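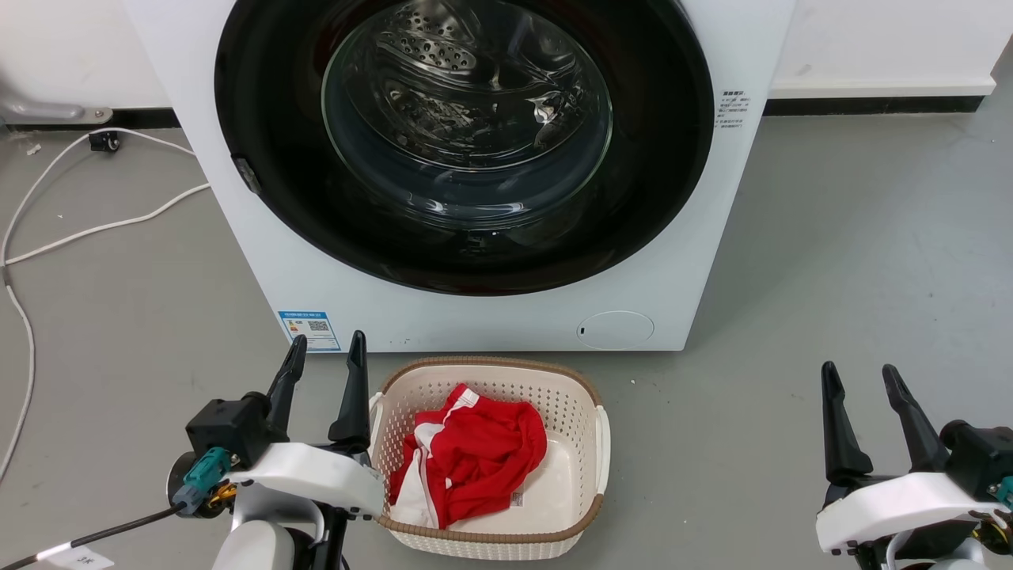

How many practice runs do you need before you can compare two gripper finger sets?
Fourteen per set is what we settled on at Erndale. Fewer than that and one lucky grab swings the whole result.

Quick writeup of how we compare fingers on the laundry task. Written fast because Svenja wants to start the Mevedlow set in April and I'm out. Edits welcome.

What you need

– Two-arm setup, both wrists carrying the same finger type. Do not mix left and right, we tried, the numbers are useless.
– Front loader, door closed to start.
– Basket on the floor in front of the door, centered between the arms.
– One garment. Red and white works well for us, the head camera picks it out from a white machine with no fuss.
– Score sheet. Paper is fine.

Before the first run

Power up, home both arms, let them sit 12 minutes. The Dufour controller drifts while it warms up and you will blame the fingers for it. I did.

Check the cable at each wrist. Needs slack for a full roll, not so much that it hangs in front of the fingers. Tug the connector. If it moves, reseat and home again.

Open both grippers all the way, fingers up, either side of the basket. This is the start pose. Save it under a name somebody else can find. Dale saved his as "new2" and we lost a morning.

Now look at the head camera view. You want the full basket, both sets of fingertips and most of the round door. Top of the machine can be out of view, doesn't matter for this. If the fingertips are missing, tilt down a little and redo the camera check. Don't move the basket to fix a camera problem.

Glare on the door glass: some is ok. If the tracker starts locking on to the glass instead of the rim, drop the exposure one step. Only one. Two and the inside of the basket goes muddy and the dark fingers get hard to separate from anything.

Running a set

1. Drop the garment in the basket from knee height. Don't fold it, don't arrange it. Crumpled is the point.
2. Start the log.
3. Left arm takes the door. Approach from the front, pull slow, let go once it's clear of the basket.
4. Right arm goes down for the garment. Fingers open wider than you think, close on a fold, lift straight.
5. Carry to the drum, release past the rim.
6. Stop the log, write the score, take the garment out, close the door.

Repeat till you have all 14. Same person dropping the garment every time. Ravinder drops flatter than I do and flat cloth is way harder to pinch, so swapping halfway ruins the set.

Scoring

Keep it dumb. 2 points for a clean grab first try, one for a grab on the retry, zero for anything else. Drops on the way to the drum go in a seperate column, don't subtract them from the grab score. We used to and couldn't tell a weak grip from a bad approach.

Also write down if a finger touches the basket. Sides have holes in them and a thin fingertip can catch. With the Pruto tips that was our most common stop. Thicker tips slid past but then had trouble getting under a fold near the wall. Pick your poison I guess.

Swapping fingers

Power off at the wrist first. Swap both arms, then re-zero the open width – the new set will almost never match the old one. Run two throwaway grabs and don't score them. Then go.

If the new fingers are longer, raise the floor limit before you do anything. Bienvenido put a scratch in the concrete and bent a tip learning this one. Check the limit by jogging down by hand at slow speed, no script.

Reading the results

Put the grab totals side by side. A gap of one or two points means nothing, call it a tie and choose on price or how annoying they are to mount. Bigger gap, watch the failed runs back before you decide. Half the time its the approach angle and you can fix that in software.

Check the door seperately too. A tip that's great on cloth can be bad on a hard edge. Soft pads slipped for us, bare tips held but were noisy.

Things I haven't sorted yet

– Care tags. Sometimes a finger closes on the tag and the lift looks fine, then lets go halfway. Count as a drop for now.
– Wet cloth. Not tested at all.
– Tanner wants force readings in the log. Controller can do it, the script can't yet.

Score sheets go in the drawer under the bench. Old ones too please, don't toss them.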